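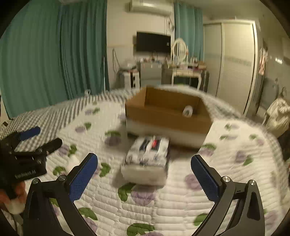
The quilted mat on the spare bed, with the box still to be dealt with.

Mar 18, 2025

I have been putting off the spare room since September. It is the room where things go when they have come into the house and have no place yet, and the bed is the worst of it. A bed is a big flat surface at a good height, and anything you put down on it tends to stay there until somebody needs to sleep in it.

We have people coming to stay next month, so the bed has to be a bed again. I gave myself a weekend for the whole room and a limit of 40 minutes at a stretch, after which I have to stop and make a cup of tea. The time limit is there because I know what I'm like. Left alone I start reading old warranty cards.

The mat with the purple flowers goes on top of the checkered cover whenever I'm sorting. The cover is the good one and shows every mark. The mat is quilted in long channels, it washes well and it dries on the line in an afternoon if there's any breeze. I bought it for picnics and I think it has been on one picnic. As a sorting mat it has earned its keep many times over. Small things don't vanish into it the way they do into a doona, and when you've finished you can carry it outside and shake it.

My method, if it is one, is to do one box at a time. I used to tip everything out first and then look at it, and I'd end up with the same mess spread over a larger area. Now a box comes to the middle of the bed, things come out of it singly, and each thing gets decided before I touch the next one. It goes in a drawer, in the op shop bag, in the bin, or back in the box if it truly belongs in a box. Packages that are still wrapped count as one thing and have to be opened or sent back. They can't be moved to another shelf.

That last rule came out of the wardrobe. I found 6 parcels in there that had never been opened, the oldest of them from a Zaltard sale so long ago that I had to look up what I'd ordered. It was a set of shelf liners for a flat we no longer live in. They were the wrong width for anything here, so they went to my sister, who has odd shelves.

The other offender is Rantala, where we get the household bits. They have a points scheme, and I have always been the sort of person who adds something to the order to get over the line for free postage. When I logged in to see what was coming to us I found I had 3858 points. You need 2000 for a voucher. So I have been buying sponges I didn't need for the sake of a voucher I had already earned and never claimed. I claimed it and then took the app off my phone.

Cardboard is its own subject. I keep boxes. I keep them because they are good boxes, and because there will be a day when something has to be posted and I'll want one of exactly that size. What I had in the bottom of the wardrobe was enough boxes to move house with, nested inside each other, and in the middle of the nest the one small thing that ought to have been taken out. I have kept two small, one medium and one flat one for picture frames. The rest have been cut down for the garden, where they go under the mulch along the back fence. Take the tape off first if you do this. It never rots, and you'll be pulling strips of it out of the bed for years.

I did write a list before I started, and most of it held up:

Bed clear by lunch on the first day
Wardrobe floor visible
One drawer empty for guests
Bedside lamp working
Window cleaned on the inside at least
Nothing under the bed except the suitcases

The bed took longer than lunch. The lamp only needed a globe, which I had, in a box, in the wardrobe. The window is still as it was. The drawer was the hardest part. I had thought of it as nearly empty and it was full of chargers, and you can't throw out a charger until you know what it charges. I put them all in a shoebox with a label and a date. If nobody has come looking by the time the date arrives, they go to the e-waste bin at the tip.

While I had the furniture out from the wall I also vacuumed the skirting and found where the draught comes in. There's a gap behind the chest of drawers wide enough to take a pencil. I filled it with a tube of Skusia sealant left over from the bathroom, and it was a bit stiff coming out but it went on all right. I'll paint over it when it's cured.

Then there was the Sundow blanket. It's an electric one, a wedding present, never plugged in. We live somewhere that has perhaps a month of properly cold nights, and neither of us likes a hot bed. I felt guilty about it for years, which is silly with a blanket. A neighbour with a cold back room has it now and she seems pleased.

What I haven't solved is where new arrivals are going to land. They used to land on this bed because it was the first flat place past the front door with nobody using it. I have cleared a shelf in the hall cupboard at about chest height and told everyone in the house that's where parcels go. So far there's one umbrella on it and a bag of potting mix that should be in the shed.

The sheets are next. I have three sets that fit this bed and one that nearly fits, and the nearly one always finds its way to the top of the pile. I'm going to cut it up for drop cloths before I change my mind. After that it's the window, and then I'll have to start on the desk, which I have been using as a second bed for paperwork.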